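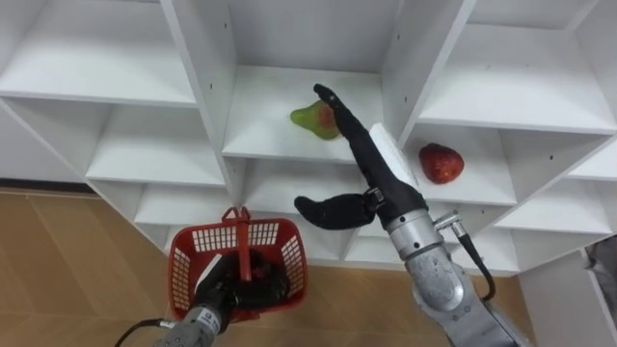 Press Release No. 4

GRATEMUS OPENS ITS SECOND FRUIT AND VEG SWAP IN AUGUST

Hello all! It's me again from Gratemus, with news I've been bursting to share since spring. Our fruit and veg swap is getting a second home. From August we'll be at the old Rosari shop on the corner, as well as carrying on at Andrade Hall just as before.

If you haven't come across us, the swap is very simple. You bring what your garden or allotment has too much of, you put it out, and you take home something you fancy. No money changes hands and we don't weigh anything (I did try scales in the first year, and it caused more arguments than the slugs did).

Last season 331 households came along at least once, and between them they swapped around 566 bags of produce. Mostly courgettes, I'll admit. But we also had quinces, gooseberries, a great many plums and some very good runner beans. 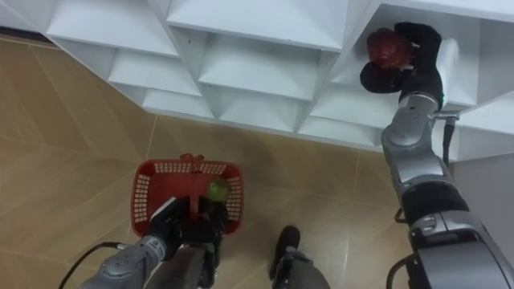

White shelving with slanted cubbies.

The Rosari shop gives us a proper front door on the street and a sink, which anyone who has carried muddy leeks through Andrade Hall will be glad to hear. Busitz, the bakery next door, has kindly offered to keep its oven on a bit longer on swap mornings so we can do baked apples once the autumn crop comes in. I'm looking forward to those more than I should be!

Doors open at 9.30am and we pack up at noon. Please bring your own bags, and pick over soft fruit before you set off, as one bad raspberry gets into everything.

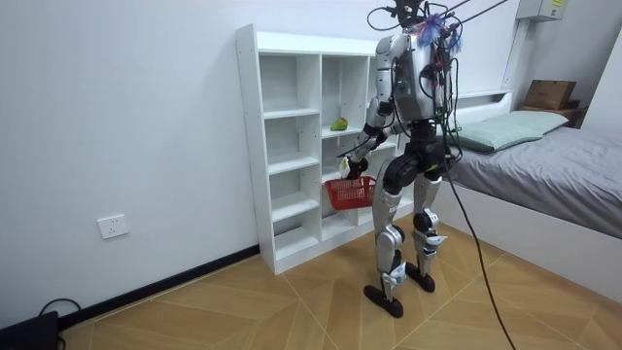 We could also do with jam jars, with lids if you have them. The preserving table was so busy last September that we ran out before eleven, and I ended up sending people home with chutney in mugs. Clean jars can be left at either place during opening hours.

There are 2 beginners' sessions planned too, one on storing apples and pears over winter and one on pickling. Both are free, but space is tight, so do put your name down at the swap.

For more details, or for a chat about gluts, ask for me at the Gratemus desk in Andrade Hall.

ENDS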